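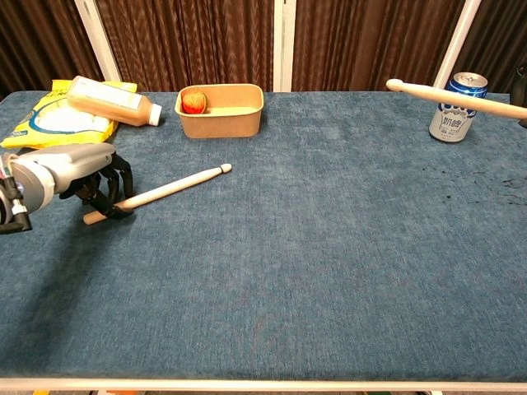 Figure 1. Workspace during a drumstick trial. Left hand closed on the stick, tip resting toward the table center; second stick held clear of the surface at right.

Operating Rules for a Shared Two-Arm Workspace
Project report, Group 4
In-ho Ma, Ifeoma Idahosa, Alby Costigan
Supervisor: Musa Odukoya
December 2021

1. Purpose

The Lunel workspace is used by several student groups for two-arm handling tasks. Until September each group kept its own start and stop routine. Some routines were written down and some were passed on by word of mouth. Our task was to replace them with one set of rules that any trained student could apply without knowing the task code.

The rules cover manual setup, remote operation and shutdown. They do not cover maintenance of the arms or changes to the controller, which stay with the lab engineer, Kelechi Nnaji.

2. Method

We read the logs left by earlier groups and sorted the recorded stops by cause. We then watched sessions run by the Ramton and Bassey groups and noted each point where an operator had to make a decision that was not written anywhere. A draft was tried for two weeks and revised once.

Most decisions fell under object placement, tool handling and who may enter the work area. Speed limits were already set in the controller and caused few questions.

3. Rules

3.1 Task objects
Every object on the table must be on the object list for the session. Objects that stay in place as background are listed too, with their position marked F (fixed). In Figure 1 the bottle lying on the snack bag, the kraft-paper container and the drink can are background objects, and only the drumsticks are handled.

Drink containers are allowed as task objects if they are closed. An upright can or bottle must not stand within the planned sweep of a held tool. Where the task needs it there, the operator enters this on the sheet and lowers the speed setting by one step.

3.2 Held tools
A stick or other long tool extends the reach of the arm. The keep-out distance is measured from the tip of the tool, not from the fingers. Both ends count. With a grip like the one at left in Figure 1, the butt end projects past the fingers and has to be included.

Tools are handed to the robot with the arm in hold mode. The person handing over the tool calls "set" and withdraws before the operator releases hold.

3.3 Two arms
Only one arm may be moved during setup. If both arms hold tools, the two tips may not cross the table centerline at the same time unless the task sheet says so.

3.4 People
A session needs 2 people: an operator and an observer. The observer keeps a hand on the stop button and does no other work. Nobody reaches over the table while either arm is enabled.

3.5 Table surface
Marks on the fabric are logged before the first run. The dark spots at the right of the table in Figure 1 are an example of what goes on the sheet. New marks found at shutdown are reported to the lab engineer.

4. Trial results

The draft was used in 7 sessions. The stop button was pressed in 4 of them, twice for a tool tip passing too close to an upright object. Both cases came from measuring at the fingers, and rule 3.2 was reworded as a result. The other stops were a dropped tool and a lost connection.

Setup took 5 minutes longer than before. The Bassey group found the object list slow to fill in, and we cut it from two pages to one.

5. Open points

The rules assume rigid tools. The Lumport task planned for next term uses a cord, and tip distance has no clear meaning there. Costigan has proposed using the fully extended length in all directions, which would rule out most of the table.

Rule 3.4 is hard to meet outside class hours. We do not recommend relaxing it. The booking form should ask for the observer's name before a slot is confirmed; this change has been requested.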